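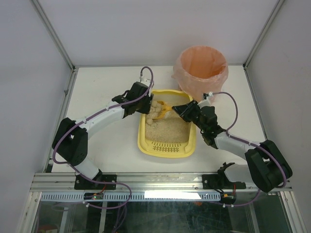

Shared Workshop's Litter-Scooping Robot Draws Interest, and Some Doubts

A two-armed robot that is meant to clean a cat litter box has become the main attraction at the Kostiuk shared workshop in Tidton, where members have been building it since June. The project is called Sosero. Its builders say it could one day spare cat owners a daily chore. That claim deserves a closer look before anyone clears space in the laundry room.

Sosero is the work of Smaranda Bogdan, a workshop member who repairs sewing machines for a living, and a small group that meets in the evenings. They have put 354 hours into it by their own log, and $1,858 in parts. The arms were bought used. The enclosure, wiring and rail mounts were done in the shop.

The setup is simple to explain. Two arms sit on a metal rail along the front of a white-walled enclosure, with a yellow litter box on the table between them. A lined trash bin stands behind it. One arm is supposed to take the scoop, lift out the clumps and drop them in the bin. The other is there to help, though what it helps with depends on which member you ask. Bogdan said it can steady the box or hand the scoop over if it ends up on the wrong side.

"People look at it and see a very expensive scoop," Bogdan said. "I see a hard problem that fits on a table."

Both views can be right. Litter is an awkward material for a machine. It shifts when touched, it hides things, and no two boxes look alike. A person feels the weight of a clump and shakes the scoop without thinking about it. A robot has to be told, or trained, to do each part of that. Builders who work on this sort of thing tend to like it for that very reason, and it is fair to say the lessons might carry over to other chores.

Still, the group's talk of a home version runs well ahead of its results. According to the log, Sosero has made 310 attempts at a full cycle, which the group defines as picking up the scoop, lifting a load, emptying it over the bin and putting the scoop back. The log records how many attempts were made. It does not record how many went well. Bogdan said the team changed its idea of success partway through and did not want to publish a figure that mixed the two. That is a reasonable excuse for a hobby project, but it leaves outsiders with nothing to judge.

There is also the matter of the cat. None has been near the machine, and the workshop does not allow animals inside. The clumps used in practice are made by the members from fresh litter and water, then left to set. Real ones stick to the bottom and break apart, and some cats bury them against the wall of the box, where a scoop has trouble reaching.

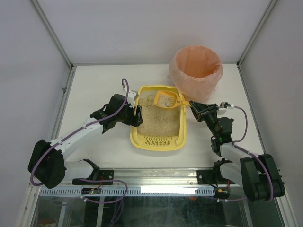 Could a cat owner build one of these at home?

Only an owner with a spare table, a good deal of patience and a budget close to the group's. The plans are not public yet, and Bogdan said the wiring notes need to be rewritten before anybody else could follow them. The software is set up for one box in one fixed spot, so a different box would mean starting much of the work again.

The cost is hard to get past. Self-cleaning litter boxes are already on the market, and while owners have plenty of complaints about them, they do not take up a whole table. Bogdan does not dispute this. Her answer is that those machines do one thing, while a pair of arms could scoop litter in the morning and fill the food bowl at night. So far the arms have not filled a food bowl. She said that work has not been started, and a few readers may have thoughts about using the same grippers for both jobs.

Safety will need more attention as well. At the workshop the arms run inside their enclosure, and house rules say that a member must be present whenever the power is on. A home machine would be used by people who are asleep or at work, with an animal free to jump in at any point. The group has discussed a sensor that would halt the arms when a cat comes close — nothing has been installed.

Landex, a local supplier that gave the project a discount on rail and brackets, has asked to show Sosero at its open house. The group has not decided. Moving the enclosure means taking the arms off and lining everything up again, and the last time they did that, after a leak in the workshop roof, it cost them 2 weeks.

For now, members plan to keep running cycles and to start a new log, this time with a column for failures. That would be a welcome change. A home builder owes the public no proof of anything, but once the word "product" starts turning up on the sign-up sheet by the door, as it has at Kostiuk, questions about results are going to follow.

The workshop is open to visitors from 6 p.m. on build nights. Bogdan asks that people stay behind the yellow tape on the floor and leave their own scoops at home. One guest brought three.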